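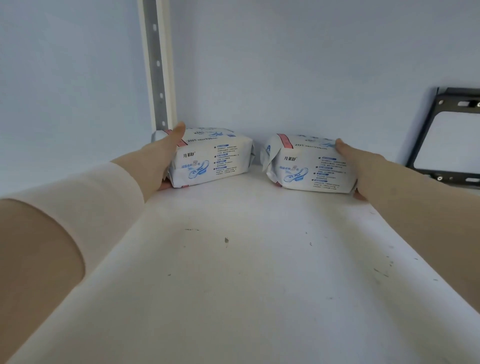 shelfbot_nc
Our club's shelf stocking robot drops soft packs. 3 weeks to the Josen round. Any ideas?

trarov15
Slow the wrist down.

shelfbot_nc
Tried it.
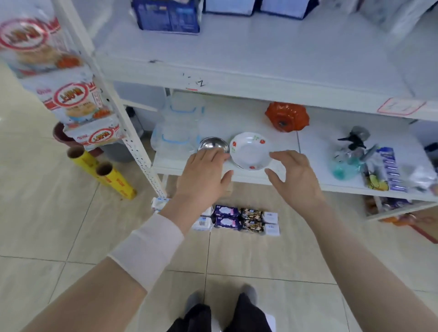 panyasiri_b
Your training set matters more than wrist speed. Get more crowded shelves in it. A steel bowl right up against a plate is a harder grasp than a pack by itself. We had 531 clips and it still missed.

trarov15
Disagree. We had 924 and speed was the fix. 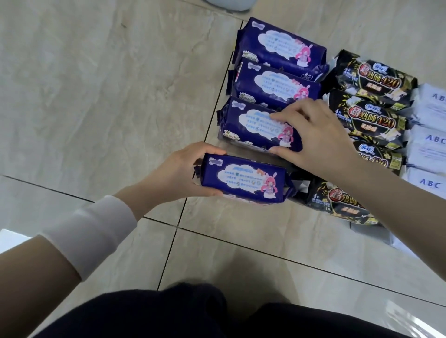 Nuanchan Chaiyaporn
Check the finger pads first. Briveck sells softer ones.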